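Search this site Go
Print this page | E-mail this thread

Budget notes for handheld grippers, part two. Part one covered arms. The arms are bought and bolted down, so this one is only about the collection tools and the consumables, where our plan went wrong.

The original line item was two Plinlow handhelds at 899 each. Quote was good for 30 days. We let it lapse while arguing about storage, and the requote came back the same, so no harm done there.

What the quote left out: finger pads. Plinlow sells them in sets at 139. We had budgeted zero sets. A pad that has picked wrapped food for a few weeks gets a shine on it and starts to slip on film. Put at least one spare set per tool in the first order.

Swati makes a compatible pad that costs less. We tried one set. Fit was fine on the left finger and proud on the right. Returned. If anyone has a newer batch, tell me if the right side seats flush.

Also missing from the quote: objects. People plan for hardware and forget that something has to be picked up. Our groceries line for the quarter is 600 and it covers snack packets, wrapped cakes, cans, jars, paper cups and the cloths they go on.

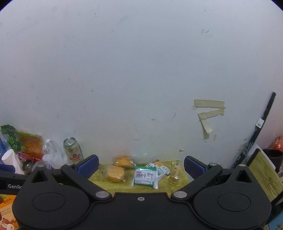
Soft packaging wears out faster than rigid. A wrapped cake takes a limited number of grasps before the film splits or the cake goes to crumbs. Cans and jars last the whole quarter. Split the line accordingly. We now put two thirds of it into soft goods.

Clutter is free. Keep the empty bags and boxes. Put them along the back and sides of the table and leave the middle for the items being grasped. No purchase order needed.

Mounts and fasteners: we went with Cornari for the fastener kit. One kit per tool. The joints loosen with use and a missing screw can stop a session. Lead time was 6 working days, so reorder when you open the last bag.

Storage. One drive per tool plus one spare. Do not buy the large array in year one. We had it on the first draft and took it out after a month of real recording showed we were nowhere near it.

Gandent offers a lease that rolls tool, pads and repair into one monthly charge. We priced it against buying. Buying wins if you keep the tool past the first year. Leasing wins if you need a lot of tools for one short push. Ask whether pads are capped. Ours were, in the small print on the second page.

Order of spend, if money comes in stages: tools, spare pads, fastener kit, drives, groceries. We did groceries second and had to throw some of the bread out before the tools shipped.

Next post is the labor line. It is larger than everything above put together and I am still waiting on the Thursday numbers.

Last updated: October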